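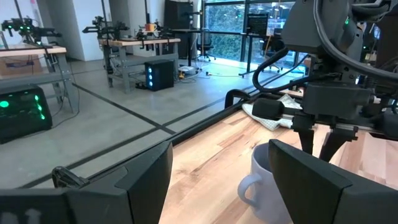

Tresville, 4/21/24

About the Plestorau House Trust

We are a small local history society and we look after what is left of the Plestorau estate, on the north side of Tresville. The big house itself was taken down long ago. What remains is the walled garden, one of the two gate lodges, the ice house, and a part of the stable yard which is now divided into private homes. Please do not go into the stable yard without asking, as people live there.

The society was started by former pupils of the evening class in local history at Tresville school. At first we only wanted to put names on old photographs before the people who could recognise the faces were gone. Later we were given the papers of the Thygesen family, who owned the estate for four generations, and from that moment we had to become more serious. There were 44 boxes. Some had been kept in a cellar and the letters were stuck together. It took us several winters to open and dry them, and a few bundles we still have not been able to separate.

Today the collection has more than 2,000 items. The largest part is photographs and glass negatives, and there are also rent books, maps, wage lists for the gardeners and a very complete set of bills from the building of the new wing. We also hold the drawings for the Breltivine, the long glasshouse which stood against the south wall of the garden. The name is often written wrongly in guidebooks, with a double l. In the estate papers it has only one, and we follow the papers.

The person who answers your letters is Heiðrún Dalsgaard. She moved to Tresville from abroad and came to us to improve her English, and she has now been our archivist for longer than anybody else has held the post. She wrote most of this page, so if the language is a little stiff, you may write to her about this also.

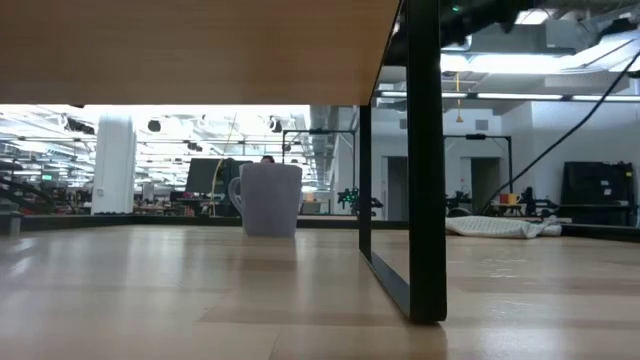 Members pay 25 pounds for a year. For this they receive the newsletter, which comes out in spring and in December, and they can use the reading room without paying for each visit. For other visitors the reading room costs 2 pounds, and school classes come in free. Please write before you come and tell us which family, house or field you are interested in, for the boxes must be brought from another building and we can not do this while you wait.

We make copies of photographs for private use. If you wish to print one in a book or show it on a website, you must ask us for permission and name the society as the source. For pictures from the Thygesen albums we must also ask the family, and their answer can take several weeks.

We are always looking for photographs of the east lodge. It was pulled down when the road was made wider, and we know it only from one map and from the corner of a wedding picture, where you see a chimney and half of a window. If your parents or grandparents lived on Lodge Lane, please look in the albums at home. We do not need to keep the original. We can scan it and give it back to you on the same day.

Corrections to dates and names are welcome. Please tell us where you have the information from, so that we can write it on the card.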